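Ticket 558 – Chair won't stay tucked in at desk
Location: Drurkwood, small room
Status: Open, pending parts
Priority: Low (reporter disagrees)

Reported: The black chair with armrests keeps ending up out in the open instead of under the white desk. Reporter says it "wanders". Chairs on casters do that, but five complaints is a lot for one chair, so we had a look.

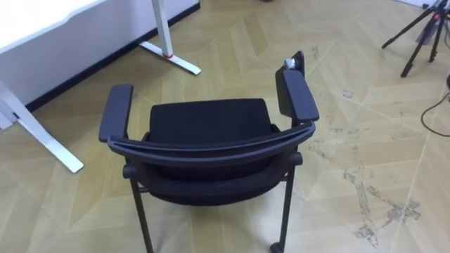 Tresness Furniture and Fittings Desk

First check, 10 am. Casters turn. One was wearing a beard of carpet fluff from the hallway and rolled much better after a shave. Parquet is level by our spirit level, so the floor is cleared of all charges.

Second check. Pushed the chair in square to the desk. It stopped short. Pushed harder, same result, with a noise. The armrests are the trouble – they meet the front of the tabletop before the seat is anywhere near under it. The Retamal order sheet lists the chair and the desk on the same line, which suggests they were never introduced.

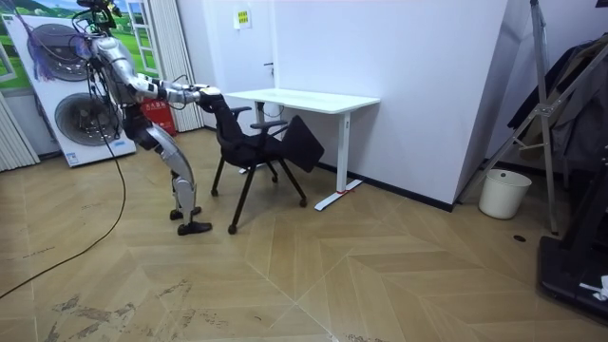 Tried going in at an angle, one arm first. Gets you almost 86 mm further and looks like bad parking. Not recommended as a permanent fix, though it seems to be what everyone in the building has been doing.

Options sent to reporter:
– Raise the desk, if the legs allow it. Checking with Fallora.
– Swap for a chair with no arms.
– Leave the chair where it is and call it a layout.

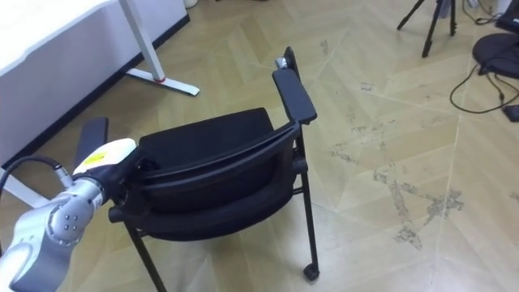 Chair from behind, desk at upper left.

Update, 3 pm: Reporter has declined the third option. Waiting on Fallora for the leg specs. Please don't log a new ticket each time the chair moves; add a comment to this one.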